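Parts room notebook
Saturday, morning

Rack re-slotting, continued from the last entry. Aim is to get the exterior trim parts for the Gorura job into their own locations and out of the mixed totes. The list in Esum still has everything under location 105, which was the old cabinet and no longer exists.

Started with the blue rack. Wiped the top shelf with isopropyl to get the tape residue off. Two passes at the left end, one everywhere else. The old location label came off in strips and left a film that needed the plastic scraper. Paint undamaged.

Large flat parts go on the top shelf, unboxed, long side parallel to the front lip. Small parts stay in the bag they came in. Tried the license plate bracket in that position first, as it is the widest of the flat items and sets the depth for the others.

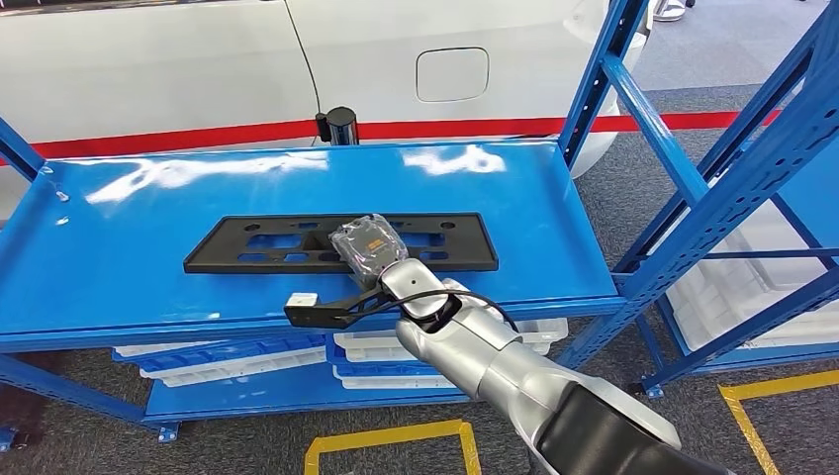
Top shelf, blue rack. License plate bracket lying flat, bagged small part at its lower edge.

The bracket sits flat with no rocking. Black plastic on the blue paint gives good contrast and the cutouts are easy to make out from the front, so orientation can be checked without picking it up. The back half of the shelf is worse. The gloss throws the ceiling light straight back and a label laid flat there would be hard to read. Labels will go on the front lip only.

Bagged parts: the clear bags crinkle, and a wrinkle across the print is enough to stop the scanner. Flattening the bag with a thumb fixes it about half the time. Options are
- scan at receiving and never again
- put a second label on a card tag outside the bag
- move everything to stiffer bags
Going with the card tag for now. Stiffer bags mean a new order and the present stock is not used up.

Location codes assigned:
521 - top shelf, flat trim, unboxed
3273 - small bagged parts, tray to be fitted

The second code is out of sequence. Esum would not accept the next free one and gave no reason. Left it as is.

Put the bracket into 521 and ran the Esum check. It came back under 105 on the first query and under 521 on the second. Suspect the cached list. To be repeated with the terminal restarted before anything else is moved across, or we will have parts in two places on paper.
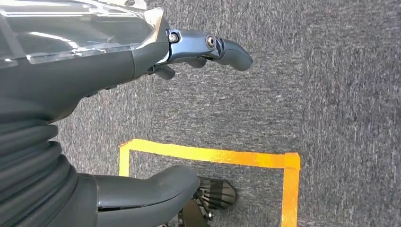 Tray for 3273: the Widmer one is the right width but has no front stop, and bags slide when it is pulled out. Cut a strip of foam for the front edge and held it with double-sided tape, which will do until the Jokard trays get here. Checked what happens with a dropped bag as well. The floor on that side is carpet, so a small part makes next to no noise landing and can be missed at the time. Anything loose and without a bag should be handled over the bench, over a mat with a raised edge. Added that to the sheet on the door.

Label stock: 2000 on the roll according to the box, already started. Thermal type, so keep it away from the heater pipe. Print darkness set one step up from default. At default the narrow bars faded out on the card tags, though they were fine on the white adhesive ones.

Open:
- restart terminal, repeat the location check on the bracket
- card tags for bagged parts, punch and tie, not staple (staples go through the bag)
- front lip labels for the blue rack, matte laminate if there is any left
- ask purchasing whether the Jokard trays come with dividers or if those are a separate line
- delete 105 from Esum once it shows zero

Stopped before lunch. The mixed totes are under the bench with their lids on, do not pick from them until the check passes.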